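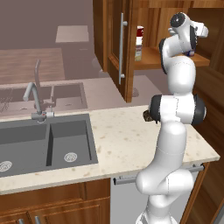
Section 4: Moving your contacts to a new phone

Good news first: if you set up a Vavix account in Section 2, most of the work is already done. Your address book lives in your account as well as on your phone, so moving it over is mostly a matter of signing in and picking which lists you want. It's one of our favorite parts of the app!

Before you start, charge both phones and connect them to Wi-Fi. Keep the old phone close by until you reach the last step.

1. On the old phone, open Vavix and tap Menu, then Contacts, then Back Up Now.
2. Wait for the green check mark. A book of 855 contacts usually goes up in a minute or two, longer if many of them have photos.
3. Write down the total shown under the check mark. You'll want it in step 8.
4. On the new phone, install Vavix and sign in with the same email address.
5. When the phone asks if Vavix may use your contacts, tap Allow.

Note: If you tapped Don't Allow by mistake, open your phone's settings, find Vavix in the list of apps, and turn Contacts on. Then close Vavix and open it again.

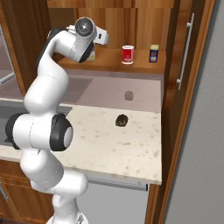 6. Tap Restore and choose the lists you want. You can take everything, or just Family and leave that old softball list behind.
7. Tap Start. Leave the app open until the bar is full.
8. Compare the total on the new phone with the one you wrote down.

If the new total is lower, look under Duplicates. Vavix joins two entries when the name and number are the same, so "Nii Aidoo" saved twice becomes one tidy card. Entries with the same name and different numbers stay separate — you can join them yourself by holding one and dragging it onto the other, and yes, it's very satisfying.

CAUTION: Do not erase the old phone until the totals make sense to you. Contacts stored only on a SIM card are not part of the backup. To include them, tap Import from SIM on the old phone and run steps 1 to 3 again.

Note: Free accounts hold up to 1608 contacts. Past that, new entries stay on the phone and show a small gray cloud.

Names with accents or in other alphabets carry over fine. Nicknames do too, and so do ringtones, as long as the new phone has the same sound. Custom ringtones need to be copied by hand (see Section 7).

Restore stops partway

Check your Wi-Fi, then tap Resume. Vavix picks up where it left off, so you won't get two of everybody. If you see code 208, the old phone is still backing up. Give it time to finish and tap Resume again.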